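About Siltia

Most sites that review poker rooms are paid by the poker rooms. You probably knew that. We did too when we started Siltia, and we had spent enough years reading glowing write-ups of bad tournaments to be tired of it.

Siltia covers live poker festivals and card rooms for people who pay their own buy-ins. We look at structures, rake, dealer staffing, payout tables and the small print on guarantees. If a room advertises a big prize pool and then trims the levels to get everyone home by midnight, we say so.

We don't sell seats, we don't take a cut when you sign up anywhere, and we don't publish strategy courses. There are plenty of those already, and we have doubts about most of them.

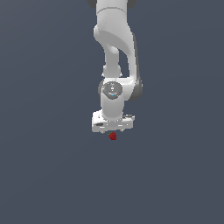 Who we are

Shahab Mahmoudi started the site after a festival in Drandcombe where the late registration period was extended twice in one afternoon. He still edits everything and still brings it up.

Roya Golestani reads the structure sheets. She dealt cards for a living before this and has little patience for events that call themselves "deep stack" and open with 40 big blinds.

Davoud Mousavi handles the numbers. Our festival archive holds 3,006 tournaments, and each entry lists the advertised guarantee next to what was paid out. Those two figures match less often than the posters would suggest.

Soudabeh Mohammadi answers the mail, including the angry kind from organizers.

How we pay for it

Readers pay. We have 2,600 subscribers on the monthly plan, and that covers travel, hosting and four modest salaries. We ran banner ads for one January and dropped them when an advertiser asked to see a review before it went up. We aren't claiming sainthood here — we play in some of these rooms, and we have our favorites like anyone else. When a writer has cashed in an event under review, the article says so in the first paragraph.

What we won't do

We won't rank "the best" festivals. A good week for a retired player with time to spare is a poor one for somebody with two vacation days and a single bullet. We also won't print an attendance figure on an organizer's word alone. If we can't check it against the posted entries, it stays out.

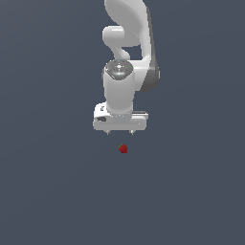

Can a card room pay to be reviewed sooner?

Rooms can write to us and suggest a visit, but money doesn't move anyone up the list. Soudabeh keeps the schedule, and it follows the festival calendar and reader requests. Offers of free entries and hotel rooms are turned down, and we mention them in the review.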